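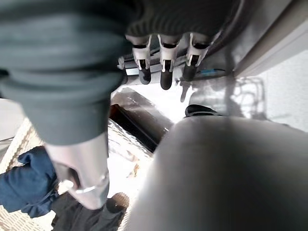
Bleistift, Seite 41

Der Satz, wegen dem ich seit Wochen Bekannten auf die Nerven gehe, ist nicht einmal gedruckt. Er steht mit Bleistift in einem alten Gedichtband, Seite 41, quer am Außenrand: »Das hat er bei mir am Küchentisch gesagt, nur schöner.« Wer ist er? Welcher Küchentisch? Ich habe das Buch im Juni im Antiquariat Serra in Tedum gekauft, eigentlich wegen des Umschlags, und die Gedichte sind ordentlich, man kann sie lesen. Aber dieser Rand!

Seitdem kaufe ich anders ein. Früher habe ich Bücher mit Anstreichungen zurückgestellt, heute blättere ich zuerst nach ihnen. Gaëtan Picard, dem das Serra gehört, hat mir dafür ein eigenes Regal gezeigt, ganz hinten neben der Treppe, bis zu 200 Bände, alle bekritzelt, alle billiger als die sauberen. »Die Sammler wollen sie nicht«, sagt er, »und die Leser finden den Weg von allein.« Sortiert wird nach Schreibgerät. Bleistift oben, Tinte in der Mitte, und ganz unten, wo man knien muss, der Kugelschreiber. 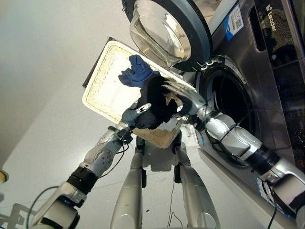
Waschmaschine mit weit geöffneter Tür.

Man lernt schnell, Temperamente zu unterscheiden. Es gibt die Unterstreicher, die auf der ersten Seite mit dem Lineal anfangen und spätestens im dritten Kapitel freihändig durch die Zeilen fahren. Es gibt die Ausrufezeichensetzer, die mir die liebsten sind, weil sie so gar nichts erklären. Und es gibt die Streithähne. In einer Ausgabe von »Timus«, einem dicken Familienroman aus dem Verlag Grelard, hat jemand auf beinahe jeder Seite mit dem Erzähler gezankt: »Unsinn«, »Woher will er das wissen«, »Frag doch mal die Schwester!«. Nach gut der Hälfte kippt der Ton. Da steht neben dem Begräbnis des Vaters bloß noch »ja«, ganz klein, und dann kommt viele Seiten lang gar nichts mehr. Ich habe den Roman in 2 Nächten gelesen, und ich weiß genau, dass ich ohne diese zweite Stimme nach dem Prolog aufgehört hätte.

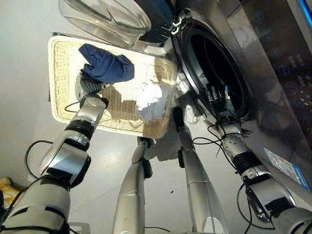 Zwei Hände auf einer Seite

Am schönsten wird es, wenn mehrere Leser hintereinander im selben Exemplar gewesen sind. Mabli Rosser, Übersetzerin und am Mittwochnachmittag Stammgast im Serra, sammelt solche Fälle. Sie legt mir einen Essayband hin, in dem eine blaue Tinte »sehr wahr« schreibt und ein späterer Bleistift darunter setzt: »Finden Sie?« Das Sie hat es ihr angetan. Zwei Menschen, die einander vermutlich nie begegnet sind, und trotzdem wird hier die Form gewahrt.

Rosser übersetzt seither mit breiterem Rand. Sie druckt jede Fassung auf Papier aus und gibt sie Freunden, die alles hineinschreiben dürfen, auch Einkaufslisten. Mehr als 1.000 Zettel und Blätter sind so zusammengekommen. 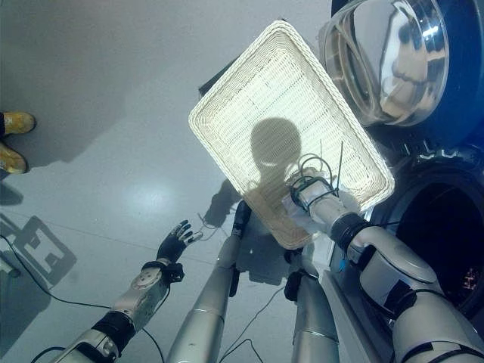 Eine Randnotiz verrät wenig über den, der sie geschrieben hat, und doch ist er beim Lesen da. Kein Name, kein Gesicht, ein Umriss eben. So wie auf dem Boden des weißen Flechtkorbs der Schatten liegt, ein runder Kopf und die Schultern, während ringsum das Licht durchs Geflecht kommt. Man sieht, dass da jemand ist, und den Rest denkt man sich dazu. Meinem Menschen von Seite 41 habe ich inzwischen eine ganze Wohnung eingerichtet, mit Wachstuch auf dem Küchentisch.

Geantwortet habe ich ihm auch. Bleistift, weich, unter seinen Satz. Das Buch kommt nächste Woche zurück zu Picard, ins obere Fach.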